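Ticket 3891: Sync stops at 40 percent after update
Product: Cillberg Notes, desktop
Status: Solved
Opened by: Irfan Pirzada

Hi all! First of all, I love this program. I've kept my recipe and garden notes in it for years and the new search is wonderful, so please read this as a fan report. After the April update my notebook called Sultana won't finish syncing between the desktop and the laptop. It climbs to 40 percent, sits there, and then the status bar says "Waiting for changes (1077)". My other notebooks sync fine, and fast too!

What I've tried so far:
Restarted both computers.
Signed out and back in on the laptop.
Turned off the firewall on the desktop for one sync, then turned it back on.
Made a brand new notebook with three short notes. It synced right away.
Copied Sultana under a new name. The copy stops at the same spot.

The copy getting stuck makes me think it's something inside the notebook and not my account. It's a big one, with clippings, seed lists and scanned cards, all mixed together.
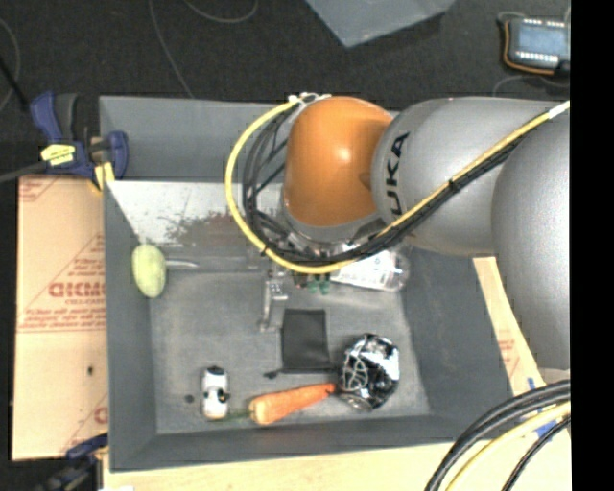 Theresia Wieser: Irfan, great detective work with the copy, that saved us a whole round of questions! Error 1077 means the sync found an attachment whose name it can't write on the other machine. Could you go to Tools, then Check Notebook, tick "Attachment names" and run it on the desktop? Leave the laptop signed out while it runs. If it lists anything, paste the lines in here before you press Repair.

Irfan Pirzada: Ran it, and wow, that's a handy tool, I had no idea it was in there. It listed 7 attachments. All of them are old seed lists I imported from Clullen, and every name has a colon in it, like "Beans: early" and "Beans: late". The desktop is a Mac and the laptop runs Windows, if that matters.

Theresia Wieser: It matters a lot, and you've found it! Windows doesn't allow colons in file names, and the April update stopped swapping them out on import. Press Repair and it will put a dash in place of each colon. Links inside your notes get updated too. Then sign in on the laptop and give it one full sync.

Irfan Pirzada: Done, and it went straight to 100! The links to the bean lists still open on both machines. I deleted the test copy as well. Thank you so much, I'm off to type up the tomato notes.

Resolution: attachment names repaired, import bug passed to the desktop team.
Closed 2026-07-30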